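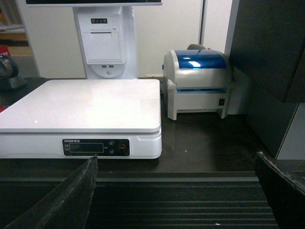 Brusana has been selling dry goods by weight for 16 years, and we finally have a counter worth showing off! I've spent most of this spring getting our little shop in Diston ready for its new refill room, and the weighing counter is the part I keep walking people over to see. Everything you need sits within arm's reach: the big white scale with its wide flat platter, the checkout screen on its pedestal right behind, and the label printer tucked in beside it (that blue lid makes me happy every single time). You fill your jar, bring it over, get a label, pay, and go home with precisely as many lentils as you wanted.

This page is the beginning of a gallery for the whole room. The shelves and the bins will get their own pictures as they're finished, so for now it's all about the counter, with a few notes for everyone who has been asking.

The scale
We wanted a big platter and we got one. Our old scale came from the Skiresach market stall and was lovely, but a flour sack hung over both sides and you had to hold it steady with one hand while reading the dial. Smooth and square is so much nicer to wipe down, too, and if you've ever spilled turmeric on anything you'll know why I care.

The checkout
The receipt printer is built right into the front of the pedestal, so there's no extra box taking up room. Radosław Brzozowska picked this setup after trying out 2 others, and he was right about the height. Paper receipts are still there for anyone who likes them (I do, I keep mine in a cookie tin).

The label printer
My favorite! It's compact, and it lives just behind the corner of the scale. We'll be putting the name of the product, the weight, and the packing date on every label. Bring a jar with a reasonably flat side if you can, as labels tend to peel off the really curvy ones.

The countertop
Dark and glossy, which was a bit of an argument. I wanted something pale, and the rest of the shop voted me down. I've come around to it completely now that I see the white machines against it. Yes, it shows flour. We have cloths.

What goes in the bins
We're planning on 112 products to begin with: beans, rice, oats, 6 kinds of flour, nuts, dried fruit, loose tea, and the Kyriakidis oregano that sells out whenever we get it. Coffee will follow in September, once the grinder has a spot of its own.

The refill room opens on April 12, 2025. Bring your own clean, dry containers, any size that fits on the platter. Jars will be for sale by the door, and paper bags are free. Come and weigh something!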